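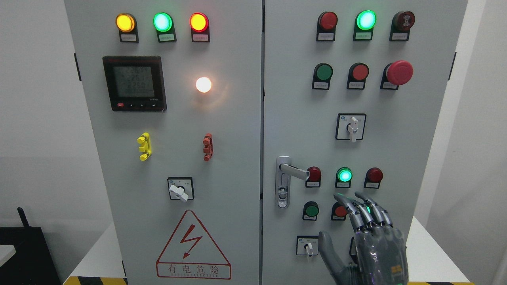 Keeping a Control Cabinet Door Clean and Easy to Read

I love a tidy cabinet front. When the lamps are bright and the labels are legible, the whole shop feels better to work in, and it takes so little effort! These are the habits we've built up over the years at the Ginbridge workshop, with plenty of additions from readers. Everything below is for the outside of the doors. The inside belongs to your electrician, and so does anything that needs a cover taken off.

Start with a dry cloth

Microfiber, clean, completely dry. Wipe from the top of the door down, and go easy over the buttons so you don't press one by accident. I keep my free hand behind my back when I'm near the push buttons, which looks silly and works wonderfully. No spray bottles anywhere near the door, ever, and that includes glass cleaner on the meter. If there's a greasy film that won't budge, save it for a shutdown, when the electrician has locked the supply off and tested it, and ask which cleaner is safe for the paint.

For the ridges around lamp housings and switch plates, a soft paintbrush is perfect. Pick one with a plastic handle and no metal band. Mercedes Cárdenas wrote in to recommend a makeup brush from the drugstore, and I have to say it's the best thing I've tried all year - it gets right in between rows of buttons and lifts the dust out without pushing on anything.

Learn what your lamps mean

On a lot of panels, the amber, green and red lamps in a row across the top stand for the three phases of the incoming supply. On those panels all three should be lit together, and a red one glowing is perfectly good news. On other panels red means stopped or tripped. The colors alone won't tell you, so read the label plates or the drawing that came with the cabinet, and make sure everyone who works near it knows too.

If a lamp that's normally lit goes out, don't assume the power is off. It may only be the lamp. Write it down, tell whoever looks after the electrics, and treat everything as live in the meantime.

Get friendly with the meter

A digital meter with three lines of big numbers is a lovely thing to have on a door. Jot down the readings at the same time each day for a week and you'll get a feel for what normal looks like in your building. Ours lives in a little notebook hung on a nail by the light switch. Check which page of the display you're on before you write, as many meters step through several screens and it's easy to put amps in the volts column (I've done it twice).

Leave the setup keys alone. If somebody has been pressing arrows and the screen looks strange, call the person who set it up.

Labels you can read from where you stand

Tiny print on a small white plate is fine when it's new and you have young eyes. After that you want a door map! Draw the front of the cabinet on a sheet of letter paper, every button, lamp and switch in its place, and write the names in big clear capitals. Laminate it and hang it on the wall next to the cabinet. Don't stick it over anything on the door, and keep vents clear.

Orlando Cusi colors his in with pencils to match the lamps and buttons. I copied him the same afternoon.

Rotary switches need the positions written out as well. "Left: local" is much more use to a new helper than an arrow.

Look after the warning sign

The lightning-bolt triangle gets faded and scuffed like anything else. Wipe it dry, and replace it when the edges lift or the red goes pink. If people in your shop read different languages, put up a sign for each. Never cover one with a calendar or a parts list.

Keep the floor clear

Tape a box on the floor in front so the doors can swing fully open and a person can stand there comfortably. Ask your electrician how deep it should be, then stick to it. Ours was a parking spot for the broom, two buckets and a stepladder until we put the tape down, and it has stayed clear since December.

Give the handle a wipe while you're there, check that the doors sit shut, and put the brush back where you found it.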